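Two-armed helper takes shape in Rondport's shared workshop

A two-armed robot is learning to handle household containers on the floor of the shared workshop in Rondport, and its builders say they have never had so much fun on a Friday evening.

The project, which goes by the name Benano, was started last winter by Alper Çınar, a heating engineer, and Omid Zarei, who teaches evening classes in electronics across the river in Bukmont. The two met at the workshop's soldering bench, where both were trying to repair the same model of radio, and within a month they were drawing arms on the back of a parts catalogue.

"I wanted something that could hold a thing still while I worked on it," said Çınar. "Omid wanted something that could do the work while he held it still. So we thought, well, give it two arms and let it do both!"

That idea has shaped everything since. Many home-built arms are happy to pick up a block and set it down again, but Benano's builders have gone straight for jobs where one hand has to steady an object while the other reaches in with a tool. It is a harder problem, as the arms have to agree on where the object is, and a push from one side shows up straight away on the other.

Zarei wrote most of the control program himself, in the evenings and on the train. The pair steer the arms through a task by hand first, saving the positions as they go, and then let the program play them back with small corrections. They have now saved 321 runs, good and bad, and Zarei keeps the bad ones with particular affection.

"The bad ones are where you find out what the wrist is doing," he said. "You watch it go wrong slowly and you think, oh, that's the elbow! It was the elbow all along."

The current round of practice is done low down, with the container on a tray at the robot's feet. One gripper presses against the side of the container. The other holds a long metal rod with a clear plastic tip, which has to meet the dark mesh on the container's right side. Getting a long tool to arrive where you want it is a fine test of patience, because a tiny error at the wrist grows along the whole length of the rod. 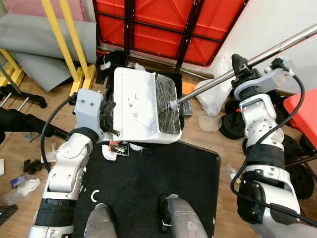

What it has cost

The builders put their spending at some 800 euros so far, not counting tools they already owned or the hours, which they have sensibly stopped writing down. The largest single bill was 300 euros for motors, bought second-hand from Mustonen, a small repair firm in Bukmont that was clearing its shelves. The firm's owner threw in a box of bearings and has been round twice to see what became of them.

Çınar is most pleased with the grippers, which have been redrawn again and again. Early fingers were too smooth and let go of anything with a slope to it. Later ones gripped well but were so thick that they got in the way of the other arm. The present pair is slimmer, and he can change a finger in a couple of minutes with a single hex key, something he demonstrated three times during our visit without being asked.

Cables have been the other long argument. Zarei would like them all tucked away inside the arms. Çınar prefers them on the outside, where he can get at them, and for the time being Çınar has won. "I have taken that shoulder apart enough times," he said. "If a wire goes, I want to see it and I want to pull it out, and then I want my tea."

Working next to other people has turned out to be a great help. A member who restores sewing machines suggested a better way of tensioning the belts, and it went in the same night. Another, a retired surveyor, showed the pair how to mark out a proper reference point on the floor so that the robot starts from the same place each time. Before that they had been lining it up by eye and wondering why Tuesday's program was a bit off by the weekend.

What comes next

The next goal is for Benano to deal with a container that has shifted slightly from its usual place. At the moment a nudge in the wrong direction can spoil a run. Zarei has begun work on using a camera to find the container's edges before the arms move, and he has a first version running on his laptop at home, though he describes it as "very confident and mostly wrong".

After that come lids, and then, if all goes well, bags, which both men speak of in lowered voices. Soft things fold, slide and change shape when touched, and neither of them pretends to know yet how the program will cope.

They also plan to share the drawings for the arms. The files need tidying first, as several parts are still named after whatever the builders were eating when they drew them, but Çınar hopes to have a clean set ready by September. Anyone at the workshop may already copy them, and a father and daughter have started on a smaller, one-armed version for their kitchen.

Benano is usually out on Friday evenings from seven o'clock. Visitors are welcome to watch and ask questions, and those who would like to try guiding the arms through a task themselves should speak to either builder on the night. Children need an adult with them, and long sleeves should be rolled up before going near the arms.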